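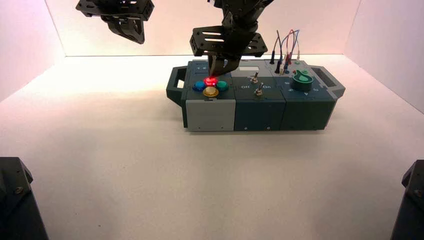 August
By the Julel project group

Our project studies how the online game Vurngate keeps its old players after a big update. We read 1000 posts on the game's forum and asked 20 players about the change of the trading system. Most of them were angry in the first two weeks, but they continued to play.
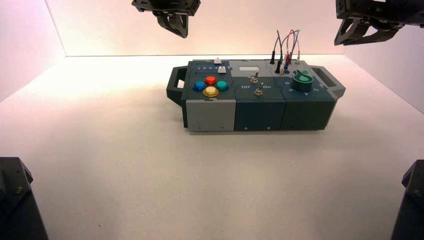 Why did the players stay after the update?

The most common reason was their guild. They did not want to leave their friends, even when the prices in Jirier, the market city, became too high. Two players stopped for a month and then returned for the new boss fights.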